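In April we moved to the smaller flat, and since then I am trying to decide which toys and kitchen things we really need. My rule is simple – everything goes first into the big grey bin, and it stays there until somebody asks for it. My neighbour Benjamín Echeverría told me to give it 23 days. I think this is too long for a plastic cup, but I will try.

The hard part is the small things with no family. A lid without its box, a pretend vegetable without its basket. My daughter can live without 80 toys and then cry for one. So I don't throw away anything yet, and on the weekend I will ask her to choose her favourites. 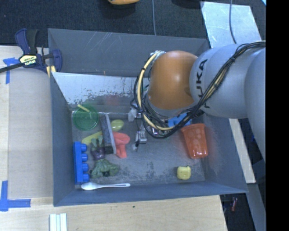
The grey bin, with the green lid at the back and the orange-red cup on its side.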